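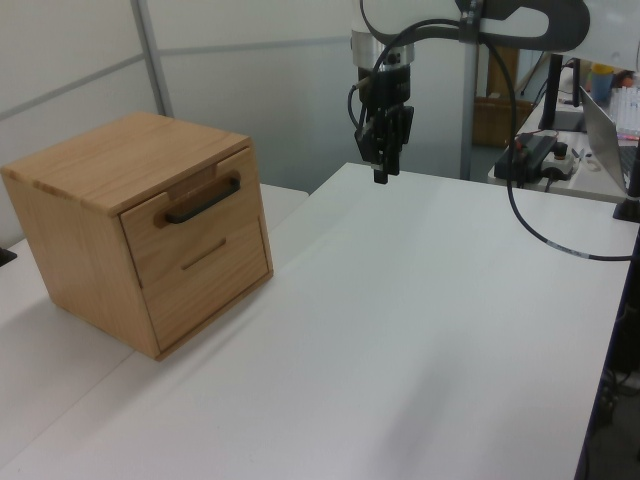 Progress report to the Stornura Fund
Amville Museum: environmental control in the reserve store
Second reporting period
Prepared by Halima Shirima, collections manager

1. Position at the end of the period

The monitoring network is installed and recording. The condition survey of the wooden objects is complete. The building work on the north wall is finished apart from the internal limewash, and the replacement dehumidifier has been delivered but not commissioned. Spending is within the approved budget, with one transfer between headings for which we ask the Fund's agreement (section 6).

The project is four weeks behind the programme submitted with the application. Three of those weeks were lost on the wall and one on the electrical supply. We don't expect the delay to affect the final report.

2. Monitoring

The store is a single-storey brick building behind the main museum, divided by a stud partition into a large room and a small one. Before the project it had one thermohygrograph in the large room, read weekly and recalibrated when someone remembered. The charts are useful as a record of the seasons but can't be used to compare one part of the store with another.

We have now placed 12 Tivby loggers. Five are on the open racking in the large room, at two heights. Three are in the small room. Two are inside closed cupboards, one is inside a drawer of the coin cabinet, and one is outside under the eaves. All record temperature and relative humidity every quarter of an hour. Readings are collected each Monday and checked for gaps before they are added to the project file.

All loggers were run side by side in the office for a week before placement. One read consistently high against the others and was exchanged by the supplier. The replacement was tested in the same way. Agreement between the remaining units was within the maker's stated tolerance.

The main findings so far are as follows.

The north end of the large room is damper than the south end at all times of day. The difference is greatest in the early morning and after prolonged rain. Relative humidity at the lower north position was above 60 per cent for most of the period before the wall was repaired. It has since fallen below that level on most days, though the wall is still drying and the trend should be read with care.

The small room is more stable than expected. It has no outside wall on the north side and its door is opened less often. We had planned to move textiles out of it and are reconsidering that.

Conditions inside the closed cupboards follow the room with a delay of a day or more and with much smaller swings. The drawer logger shows the smallest daily range of any position. A closed drawer of solid timber holds little air in proportion to the wood around it, and the wood takes up and gives off moisture as the room changes. The same effect means that a drawer which has become damp will stay damp for some time after the room has recovered, and opening drawers for airing has been added to the monthly routine.

Opening the outer door for deliveries produces a sharp change at the nearest racking position which takes most of an afternoon to settle. Deliveries are now taken through the museum where the size of the object allows.

3. Condition survey of wooden objects

The survey covered furniture, boxes, tools with wooden parts, and architectural pieces. It was carried out by the collections manager and the assistant, with two days of paid advice from Vasilis Omerović, furniture conservator. The survey list holds 941 entries. A set of matching parts is treated as one entry unless the parts are stored separately.

Each entry was given a condition grade from one (stable) to four (active deterioration), and a separate note was made of any insect damage. Where the construction could be established without force, it was recorded: solid wood or veneered, type of joint, whether panels are free to move. The last of these has proved more useful than we thought it would be. Panels that have been glued or nailed into their frames in the course of an old repair account for most of the recent splits, and objects with free panels have generally come through in good order even at the damp end of the room.

Drawers were checked for fit. A drawer which binds was left as found, tied with cotton tape and labelled. In earlier years it was the practice to rub candle wax on the runners of tight drawers. This has been stopped. The cause is nearly always swelling across the grain of the sides or bottom, and in most cases the drawer will ease when the surrounding humidity is brought down. Forcing it risks pulling the front away from the sides, and we have several examples of that in the collection. Handles were checked for looseness by hand, without load. Loose screws were not tightened at survey, as worn holes may need filling first.

Old insect damage is widespread and was expected. Fresh frass was found beneath objects in one bay only, at the lower north position. The objects concerned were bagged and moved to the isolation area, and sticky traps were placed in the bay and in those on either side. Nothing further has been caught. The bagged objects will be treated by freezing where their construction allows it, and the cost is covered under the existing conservation heading.

The full survey spreadsheet can be supplied on request. We have not attached it here because the location fields are confidential.

4. Building work

Kimaro Building Conservation was appointed after three quotations. The specification was to rake out the cement pointing on the outer face of the north wall, repoint in lime mortar, clear and regrade the ground against the wall, and replace the cast-iron downpipe at the north-west corner.

On raking out, the contractor found that the lower courses had been rendered behind a later brick skin, and that the cavity between the two was filled with rubble and soil to above floor level inside. The drawings held by the museum don't show this. Work was stopped while the architect visited. The fill was removed by hand through openings made in the outer skin, and the openings were rebuilt with the original bricks except where these had perished. The extra work accounts for the delay and for most of the additional cost.

The downpipe shoe had been discharging against the wall and not into the gully, which was blocked with roots. The gully has been rebuilt and tested with a hose. It should be kept under observation through the next wet season, as the drain beyond it is shared with the neighbouring property and its condition has not been surveyed.

Internally, the gypsum plaster on the lower part of the wall has been taken off and the brick left bare to dry. Limewash will be applied when moisture readings in the brick have been steady for a month. Racking has been moved forward to leave a clear air gap along the whole length of the wall, with the loss of one bay of storage. The floor line has been painted so that the gap is kept.

5. Dehumidifier and electrical supply

The existing machine was undersized and had to be emptied by hand, so that it did nothing between Saturday closing and the next working day. The replacement is plumbed to drain and is controlled by a remote humidistat, to be placed at the middle of the large room.

The electrician found that the store was supplied by a spur from the museum kitchen circuit. A dedicated circuit has been run from the main board. Commissioning is waiting on the drain connection, which the plumber has booked for the coming month. Until then the old machine remains in use and is emptied morning and evening.

We propose to bring the humidity down slowly over the whole of the next period. A quick reduction would put the veneered objects at more risk than leaving them alone, and the set point will be lowered in small steps with the grade three and four objects inspected after each.

6. Budget

Spending under monitoring, survey and equipment is as approved. The building heading is overspent by the cost of clearing the wall. The contingency covers most of this and the museum has met part of the remainder from its own repairs budget.

We ask the Fund to agree to the transfer of the unspent balance of the training heading to the building heading. The planned external course was not run this year. In its place, Mr Omerović gave a half-day session on handling case furniture during his survey visit, at no extra charge. It covered lifting points, removal of drawers before a move, and wrapping.

With that transfer, 100 per cent of the grant is committed. Copies of invoices are held at the museum and have been sent to the grants officer separately.

7. Risks

The shared drain is the main outstanding risk. We have written to the owner of the neighbouring property and await a reply. If the drain is found to be defective, the repair falls outside this grant.

Staffing is a lesser risk. The assistant's post is funded to May only. If it is not renewed, the weekly logger readings will continue but the step-by-step inspections described in section 5 will take longer.

The rate at which the north wall dries can't be controlled and may put back the limewash. No other work depends on it.

8. Next period

Commission the dehumidifier and confirm that the drain runs freely. Begin the stepped reduction. Complete freezing treatment of the isolated objects and return them to the south end. Apply limewash when readings permit. Revise the store plan to show the new racking positions, and write the housekeeping manual, a draft of which will be sent to the Fund for comment before it is adopted.

The next report will include logger summaries for each position, before and after commissioning.

Related items

Reserve store project: first progress report
Housekeeping in small museum stores: notes from the Amville study day
Logger placement plan, revised
Moving case furniture: handling notes
Stornura Fund: guidance for grant holders on transfers between headings
North wall repairs: contractor's method statement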